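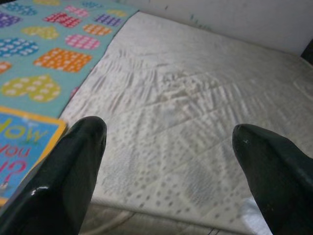

Photo: Skirnier / wrist camera

Skirnier releases contact-aware planner for cloth and other soft surfaces

UTTHORPE - Skirnier, the robotics software company based in Utthorpe, has released version 2 of Feder, its planning and control package for two-finger grippers working close to soft materials. The main change is a new contact layer that lets the planner treat a padded or draped surface as something the fingers may press into, within a set limit, where the previous version treated it as a fixed obstacle.

The update is available to existing license holders this month. A version for new customers follows in October.

Most motion planners keep a safety margin between the gripper and everything else in the workspace. The margin works well with boxes and bins. With a quilted mat or a blanket it causes trouble, as the height of the surface changes with every fold and the part worth gripping is often the fold itself. In the first version of Feder, a rumpled area was frequently marked as unreachable and the arm stopped above it.

Version 2 replaces the fixed margin with a depth budget. The operator sets how far a fingertip may travel past the estimated surface and how much force the wrist may register before the motion is cut. Both values can be set per object class. Inside the budget the controller switches from position control to a compliant mode - the fingers follow the material and do not try to hold a fixed height.

Perception has been reworked to match. Feder now builds its surface estimate from the wrist camera alone and updates it during the approach. Earlier releases used a single overhead scan taken before the arm moved. The company says the new estimator was tuned on white and low-contrast fabrics in particular, where wrinkles show up as faint shading and stereo matching tends to fail. Printed fabrics are easier to track but bring a different fault: the old segmentation model would split a patterned blanket into several objects, one for each printed shape. The new model groups regions by edge and fold continuity before it looks at color.

Glare on the fingers is handled separately. Glossy finger coatings produce bright spots that the earlier software sometimes took for part of the workspace. Feder 2 projects a mask of the gripper into each camera frame, computed from joint positions, and drops those pixels before segmentation. The mask has to be recalibrated if the fingers are changed.

Skirnier tested the release on a set of 3652 approach motions over bedding, mats and folded textiles, with small items such as books placed on or beside them. The planner found a valid path in 98 percent of cases. That figure covers planning only. Grasp results were logged for a smaller group of 2242 motions and will be published with the October release, the company said.

Planning time is the main cost. A typical approach now takes 80 milliseconds to plan on the reference computer, longer than in version 1, and the surface estimate adds load while the arm is moving. Users with older controllers can turn off the live update and fall back to a single scan, though the depth budget then has to be set more tightly.

The tooling has changed as well. Feder 2 ships with Kamolrat, a replay viewer that was previously used only inside the company. Kamolrat loads a recorded run and shows the camera view, the surface estimate and the planned path on one timeline. Engineers can edit the force and depth limits, then re-plan from any point in the recording without running the arm. Logs from version 1 will open, but they contain no contact data and the force track stays blank.

Configuration files from version 1 need to be converted. A command-line converter is included. It carries over workspace limits and speed settings and leaves the new depth values at zero, so a converted setup behaves as before until those values are changed.

Known issues listed in the release notes include slow recovery after a fingertip catches on stitching, and a tendency to read a loose cord as the edge of a surface. A fix for the first is planned for the next minor update. The second has no date yet.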